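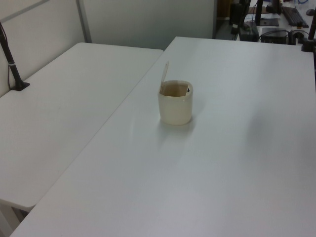 *Camer Staff Bulletin, p. 6*

**Come and work beside the arm at Drurnero!**

Our small-container bench has a robot arm now, and the lifting and placing is slowly becoming its job, which leaves us wanting a kind, patient person to set out work, watch the gripper and tell us (loudly, if need be) when it's being silly.
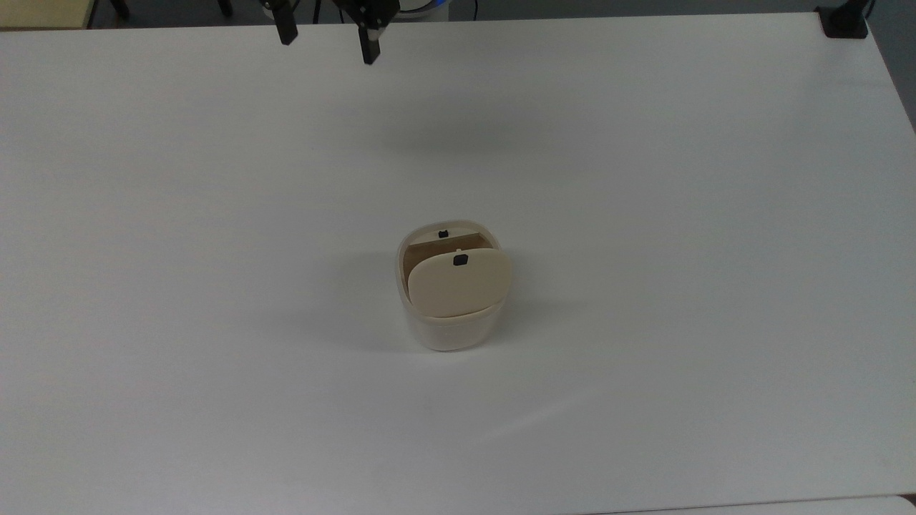
Training lasts 3 weeks, all paid, and no coding is needed. Write to Siyabonga Modise by Friday, and do ask anything you like!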